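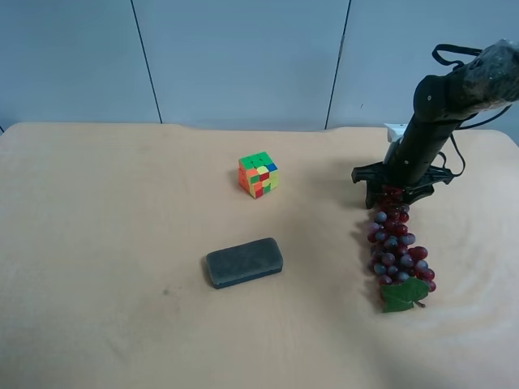

Gatia table, light beige top, rounded corners

Item 472. In stock at Wallby. Page updated 28 Jan 2022.

Wide work and display table for shops, classrooms, hobby rooms, anywhere you sort small stuff. Pale top so colors show up properly. Scrambled puzzle cube, fake grapes, whatever you put down, you can find it again.

The basics
Top length: 210 cm
Color: light beige (only one for now, gray comming in October)
Corners: rounded
Legs: sold seperately, see Zondbridge frames
Guarantee: 3 years

The cover
Smooth pale cover goes over the top. Can show soft creases, more so in the first weeks. Leave it flat overnight, smooth out by hand from the middle. Do not iron. Do not pull hard at the corners, they are cut to the curve and will go out of shape.

Spare covers in packs of 3. Order with the table and they ship in the same box.

Cleaning
Damp cloth, mild soap, dry right after. No bleach, no scouring pads. Pencil comes off with a plain eraser. Ballpoint mostly won't.

Props for the table
Artificial grapes, long bunch, red going to purplish pink. Some of the grapes shiny, some with a dusty frosted look. Green leaf with a jagged edge low down on the bunch. Good for fruit bowls, still life class, play shops. Wipe only, don't soak.
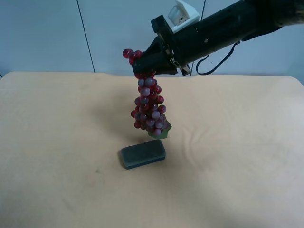 Delivery
Flat, in one carton, 10 working days. Curbside only. Two people to carry it in please, it's long more than heavy but it does catch on door frames.

Returns
Keep the carton. Table has to go back with its cover on, unmarked. Props can come back in the same parcel, put a note in with your order number. Refund goes to the card you paid with.

Goes with
Zondbridge folding frame, low and standard height
Ķēniņš stacking stool
Wallby prop box, fruit set

Bulk orders for schools: ask for a quote before you check out, discount can't be added after.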